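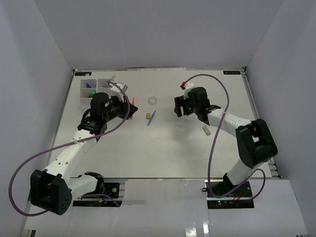

Both arms over the table, tape and blocks still out.

March, evening

Ran demonstrations on the desk-tidying task from eight until a little after four. The idea is simple enough to write down: small things lying on the table go into the compartments of the white tray, one at a time, and the arms end up clear of each other. I drive both arms from the leader handles and everything gets recorded. Doing it by hand would take me ten seconds. Through the arms it takes most of a minute when I'm fresh and longer after lunch.

We had 600 good episodes as the target for this round. I checked the count before I left and we are at 450, with 18 more that Rezaul has to look at because I hesitated in the middle or dropped something and picked it up again. He wants to keep some of those. His view is that the model should see a recovery now and then. Calum would throw them all out. I don't mind which, but I wish they would settle it before I do another hundred.

The tape roll is the worst item. It lies flat and the fingers have to come down very square to get hold of the edge, otherwise it skates away toward the back. I tried taking it with the right arm and passing it to the left, and that was smoother than reaching across, so I did it that way for the rest of the afternoon. The blocks are easy. The thin blue stick is fine if it lies at an angle and a nuisance if it lies straight across.

Helge came in before lunch to ask about the purple cables. He thinks the left one will snag on the elbow sooner or later - it swings out wide when the arm folds back. I said it hasn't caught yet. He is going to order shorter ones from Treleck and retie everything when they arrive, which means a day with no recording. I asked him to wait until the round is finished.

Mỹ took over the handles for an hour while I did the notes. She is quicker than I am but lifts higher between moves, and you can tell her episodes from mine on the joint plots without looking at the names. She says my wrist turns too late. I watched a few back and she is right. Tried turning earlier in the last batch and my shoulders were less sore for it.

Episode 617 in the log is a blank. I pressed record twice and stopped it straight away. Must tell Rezaul to skip it.

Fraser wants a progress note for Bristance by noon tomorrow. I have written two paragraphs and will do the rest on the train. Need to buy milk, and call Mom back.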